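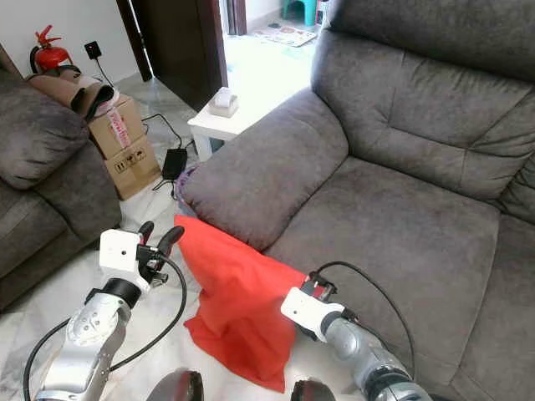 Mohmand
Web editor, Irnow Entertainment

Ticket 2437
Opened: Monday, November 27, 2023
Product: Skullow Alerts
Status: Solved, watching

Hello support team,

I write about the breaking news alerts from our celebrity section. Readers receive the same alert two times, and the second one opens the wrong story. On Friday we sent an alert for an interview with an actress about her new film. A few minutes later the same headline came again, but the link went to an old court report from January. Readers are angry, and I understand them.

What I have checked already:
- The story was published only one time in our editor.
- The alert log shows one send by me and one send by "system".
- The old court report was not edited by any of us.
- On the web page everything is correct. The problem is only in the phone app.

The alert goes to around 3000 readers, so I would like to stop it before the awards weekend.

Update 1
Thank you for the fast reply. I cleared the alert cache as you asked and sent a test to the Puloncombe edition only. It came twice again. The second alert gave error 429 in the log first, and then it was delivered. I attach the log as a text file.

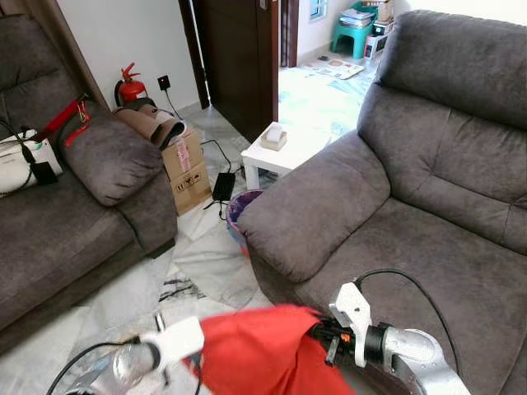
Sofa and armchair, with a red cloth

Update 2
I think I found something. In Settings, under Retry, the value was 8. I did not set this number and my colleagues say the same. When the first send is slow, the system tries again, and it takes the story link from the "most read" box. The court report was in this box on Friday. I changed the value to zero and sent two tests. Both came only one time, with the correct link.

Please tell me if zero is safe. I am afraid that some readers will get no alert at all when the connection is bad.

Update 3
Support answered that zero is allowed, but one is better - with the new app version the retry will keep the original link. I put one now. We sent three real alerts with this value, two from film and one from music, and no reader has complained so far.

Please keep the ticket open until the awards weekend is over. I will write again on the morning after.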